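Bornummont Residential Laundry
Floor and Shift Meeting, Minutes
13 August 2019

Present: Erasto Ogola (chair), Hiwot Sisay, Cengiz Gündoğdu, Byung-chul Kwak, Róisín Ó Súilleabháin (minutes)
Apologies: none received, though Cengiz arrived during item 2 and apologized then.

1. Minutes of the last meeting
Accepted with one correction. Byung-chul did not "volunteer" for the early sort. He was looking at the ceiling when the question was asked. The word has been changed to "was assigned."

2. Matters arising
The break room kettle has been replaced. The new one is slower. Hiwot asked whether the old one could come back. Erasto said it had gone to the Drindach building and that Drindach was unlikely to part with it now.
The second key to the folding room is still missing. Carried over, as it has been since April.

3. The two-armed robot, machine side
Erasto reported. The unit, which the contract calls the Talpur and everybody on shift calls Talpur as if it had a locker, now does basket carrying and loading for the small washers on the model apartment floor. It is meant to take over the small loads, the ones that come down from residents a few pieces at a time. The big tunnel machines stay with people.

Erasto read out the numbers from the supplier's form. Talpur handled 61 loads in the trial period. Of these, 38 went through from basket to closed door with no one stepping in. The other 23 needed a hand, and the form has a box for that called "assist." Hiwot said she would like it minuted that "assist" is a generous word for reaching past two metal arms to get a sleeve out of a door seal. So minuted.

Byung-chul asked what counts as a load. Erasto said anything in a basket. Byung-chul said that in that case his sister's cat was a load. The chair moved on.

Main points from the discussion:
Knits are the slow part. Shirts and flat cotton come up in one go. Anything thick with a ribbed hem gets picked up by the hem, and then the rest of the garment has its own ideas.
Pockets are not being checked. Talpur doesn't know what a pocket is. Until somebody teaches it, pockets get checked at the sort table by a person, before the basket goes over. Cengiz asked whether that was a new task. Erasto said it was an old task in a new place. Cengiz said it felt new to his back.
Mixed colors. Residents send down what they send down. The sort rule has not changed and the robot does not apply it. If a red sweatshirt is in with something you would not want pink, that is on whoever passed the basket.
The cables. Both wrists trail one. Please do not step over them with a full basket, walk the long way.

Pages 4 and 5 of the handout, machine side:

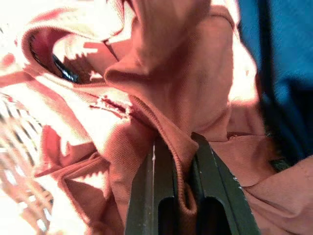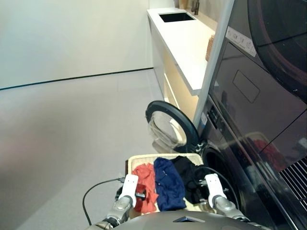
Hiwot said the loading was fine by her and always had been, and what she minded was standing there. She used to load a small washer in the time it takes to say so and then go do something else. Now she waits in case she is wanted, and being nearly needed is more tiring than being needed. She asked if a person had to be in the room the whole time or only within earshot.

Erasto said the supplier's guidance is "in attendance." He has asked Cletau, who wrote the guidance, what that means in feet. They have replied with a longer version of the same sentence.

Róisín (minutes) suggested that the person in attendance could do the mending pile, since it is in the same room and has not gone down by itself. Hiwot said she would try it for a week if the chair with arms was moved in there. Agreed. The chair with arms is currently being used by Cengiz, who did not say anything for a while.

4. Hours and job titles
Erasto confirmed that nobody's hours are being cut this quarter. Byung-chul asked about next quarter. Erasto said he had been told about this quarter. Byung-chul asked that the exact wording go in the minutes, and it has.

There is a proposed title change from "laundry attendant" to "laundry systems attendant" for anyone trained on Talpur. The pay is the same. Cengiz asked what the extra word was for. Erasto thought it might look good on a resume. Cengiz said so would the pay.
Vote on asking management to attach a rate to the title: all in favor, the chair abstaining because he is the one who has to ask.

Training: Hiwot and Byung-chul are done. Cengiz and Róisín to be booked. The session includes how to stop the machine, which Róisín would like to have before the part about how to start it.

5. Lint and filters
With more small loads going through the model apartment floor, the filters up there want doing more often. Nobody had been doing them at all, it emerged, each shift having supposed it was the other one. Byung-chul to put a sheet on the wall. Cengiz to provide a pen that stays with the sheet.

6. Baskets
Seven of the woven ones have come back with broken rims. Erasto was asked if this was Talpur, which holds them there. He said four of them were broken before it arrived and he had the emails. The other three are under discussion. A quote for 700 dollars for a full set of replacements was passed around the table and came back quickly. Deferred.

7. Any other business
Hiwot asked who has been leaving notes addressed to the robot. They are signed "a friend" and one of them asks it to cover an early. No one present knew anything about it. Byung-chul was again looking at the ceiling.

Actions
Erasto: ask about the rate for the new title; ask Cletau again; basket quote.
Hiwot: mending pile, one week, report back.
Byung-chul: filter sheet.
Cengiz: pen; chair with arms.
Róisín: book training; folding room key.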